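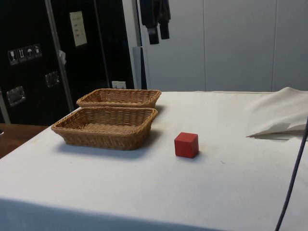
Week 2 is all about shadows, my favorite thing to teach! A shadow on white cloth is never just gray, and I want you to spend a good long while looking before you touch the paper. Start with the red cube: the top is lighter, the front is deeper, and you only need 2 reds to get that across. Then try the soft shadow the front basket throws on the cloth (please don't draw every bit of the weave, I beg you). Bring 300 gsm paper and a number 5 round brush.

Leidy Condori, Sat 9 July

Print this page | E-mail this page

We use cookies to remember your settings. OK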